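The Ferry at Drulau

The ferry at Drulau had run since 1873, and in June the county said it would stop. There was a bridge at Walluvon now, 6 miles upriver, and the trucks used that.

My mother had sold tickets on it for 43 years. She sold them from a booth the size of a closet, with a sliding window and a heater that smelled of dust. On the last day she went in at five as usual, lifted the shutter, and set out the coins in their dish.

I rode over with her lunch at noon. Most of the people on board had come for the last crossing and had never been on it before. They took a long time with their money. A man asked her if she was sad and she told him the fare was two dollars.

The Puvon side used to have a cannery. When I was small the noon boat carried 200 women home for dinner, and they stood the whole way because the benches were wet. The cannery sign was still up, with the S gone from Szulc. I ate an apple under it and rode back.

After the six o'clock boat she counted the drawer twice. It was four dollars over. She wrote that down in the book, signed it, and put the book in her bag, though it belonged to the county. Then she pulled the shutter and tried the lock.

We walked home by the lower road. She asked what I wanted for supper and I said eggs would be fine. There were no eggs, so we stopped at the store.

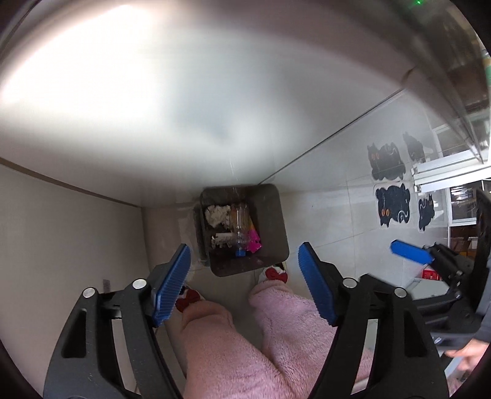

The next morning I heard her up at four. She filled the kettle, and after a while she turned on the radio for the river level.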